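4. Equipment planning and purchase

4.1 Scope of the budget

The budget covers one table-top manipulation cell at the Fevport site, together with the parts needed to keep it in service for the first year. Staff time is excluded, as is the computing cluster, which is shared with other projects and charged separately. The robot itself was bought under an earlier award and enters the calculation only through its service contract and its spare parts.

Costs were grouped under four headings: end effectors, mounting hardware, furniture and test objects. The last of these is often left out of published budgets or folded into consumables. We list it separately, as the choice of objects had a direct effect on the choice of gripper and hence on the largest single item of spending.

4.2 Test objects and their effect on the gripper

The object set was fixed before quotations were sought. It contains 26 items of the sort found in a kitchen or an office, all available from ordinary shops. Figure 4 shows a few of them on the work table. The set was chosen to include long thin items such as a whiteboard marker, small flat items such as a pencil-lead case, open containers such as a plastic cup, and wide shallow items such as a plate.

Each class places a different demand on a two-finger gripper. A marker lying on its side needs finger tips that can close near the table surface. A flat case needs the same, and also leaves little height for the fingers to act upon. A cup may be taken across its body or by its rim, and the first of these sets the minimum opening. A plate is wider than any parallel gripper within our price range can span, so it must be held at the rim, with one finger below it or inside it. We took the plate as the limiting case for finger shape and the cup as the limiting case for stroke.

An early draft of the plan assumed a suction tool for flat items. It was dropped at the first costing. The pump, hoses and tool changer would have taken the end effector heading above its ceiling, and the ribbed rim of the chosen plate did not suit the cup sizes on offer.

4.3 Quotations

Three suppliers were asked to quote for a parallel gripper with a fitted adapter plate and one set of spare fingers. Plokwood quoted £4,000 with delivery in six weeks. Bondo quoted less for the gripper, but listed the adapter as a separate item and could not confirm a delivery date before August. Drummond offered a refurbished unit at £2,000 with a shorter warranty and no spare fingers.

The Drummond offer was attractive on price alone. It was set aside after the cost of a failure was estimated. With a single gripper in the cell, any repair stops data collection completely, and the refurbished unit would have had to be sent back to the supplier for even minor work. The Plokwood unit can have its fingers changed on site with hand tools. The order was placed with Plokwood, and the difference between the two quotations was entered in the plan as the price of keeping the cell running - a figure that other groups with a second arm may reasonably set at zero.

4.4 Furniture and surroundings

The table and the background were planned together. A plain white top was preferred to a patterned one, and the wall behind it was kept free of shelves and notices. Neither choice raised the cost. Both limit the range of conditions in the recorded images, and this should be borne in mind when results from the cell are compared with results from a furnished room. A second phase with varied table covers has been drawn up but is not funded.

Table size was settled by reach. The far corners of a large table are of little use if the arm can enter them only at full stretch, where its stiffness is lowest. We allowed some spare surface all the same, so that objects can be set down away from the active area between tasks.

4.5 Spares and replacement

A sum of £100 was reserved for replacing test objects. Hard plastic items were expected to outlast the project. Markers, erasers and thin-walled containers were entered as wearing parts, and duplicates were bought at the start in the same colour and from the same batch where the shop could supply them. Matching is worth the small extra effort: a replacement cup of another colour is in effect a new object, and the earlier recordings no longer describe the set in use.

Finger pads were treated in the same way. They are changed as a pair, and the date of each change is entered in the cell log next to the recording number. Bracket screws are checked at the same time. No allowance was made for damage to the arm itself, which falls under the service contract.

The plan has one known weakness. Spending on spares was set from supplier guidance, with no wear records of our own to draw on, and the heading may need to be revised once such records exist. Any underspend on it will be moved to the table covers described in Section 4.4.
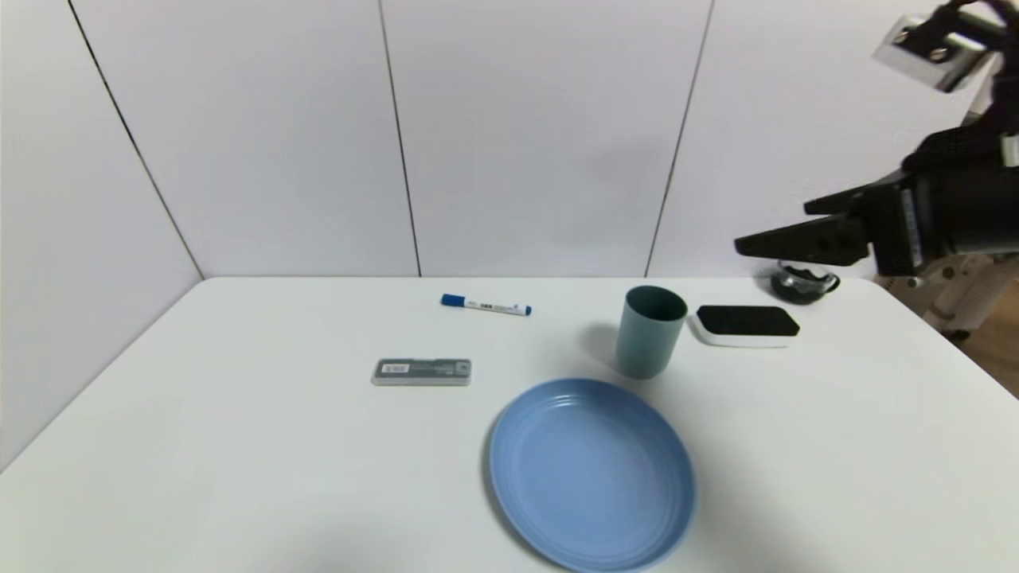

E. Tarrowby
Research Engineer, Equipment Planning, Fevport

Figure 4. Work table with part of the object set: whiteboard marker, flat case, plastic cup, whiteboard eraser and light-blue plate. The arm enters from the right with the parallel gripper fitted.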